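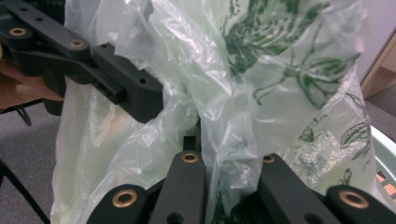

Hamidreza Mousavi has been in and out of the talks on the Stadar water agreement for 10 years, first as a note-taker and for the last two rounds as head of the secretariat. We met in the canteen of the conference centre in Roreck in August, during the lunch break, and he had a folder of amendments under one arm.

The agreement covers the Stadar river and its two main side streams, which between them cross 5 countries. It sets out how much water each may take in a dry year and who has to be told before a new dam is built. Three of the five have ratified it. The other two have signed but have yet to put it before their parliaments.

"People ask me why it takes so long," Mousavi said. "The text is 61 pages. We agreed 50 of them in the first eighteen months. The rest is Article 14."

Article 14 deals with data. Each country measures the river in its own way, and some regard the figures as a matter of national security. Under the current draft, readings from every gauge above a certain size would be sent to a shared office in Flasumow each morning. One delegation wants them sent monthly. Another will accept daily readings only if its neighbour upstream goes first.

Mousavi would not say which delegations he meant, though the positions were set out openly in the plenary the day before. Dardo Retamal, who chaired that meeting, told the floor that "a flood does not wait for the end of the month" and asked for new wording by the evening. He received three versions.

I asked Mousavi whether a smaller deal between the three ratifying countries would be easier.

"Easier, yes. They could do it tomorrow. But the two who are left are at the top and at the bottom of the river. You would have an agreement about the middle."

He is more hopeful about money. The budget for the shared office was a sore point two years ago, when contributions were to be worked out by population. They will now be worked out half by population and half by length of river bank. Levente Bárány, who led the working group on finance, has said the new formula leaves no member paying more than a third.

The office itself exists already, in a manner of speaking. It has a lease, a director, Ah-rin Ki, and four staff on short contracts. Ki previously ran a flood warning service and has been sending out a voluntary bulletin since the spring. Mousavi said 1,544 local authorities and water companies had signed up for it, including many in the countries that have not ratified.

"That is useful to us," he said. "When a mayor rings his own ministry and asks why his town is missing from the bulletin, the ministry listens. They listen to him before they listen to me."

Not everyone in Roreck is persuaded. Remzi Kaplan, a former delegate who now advises farming groups along the lower river, has argued that the dry-year limits rest on old rainfall records and should be reopened before anyone else ratifies. I put this to Mousavi, who shook his head.

"Mr Kaplan is right that the records are old. There is a review clause, and the first review comes four years after entry into force. If we reopen the limits now there will be nothing to review."

The next round is due to be held in Flasumow in the new year. Before then the secretariat will circulate a single text for Article 14, with the disputed words in brackets. There were 23 sets of brackets when the session opened, Mousavi said, and he expected to leave with fewer than a dozen.

A bell rang for the afternoon sitting and he went back in by the side door.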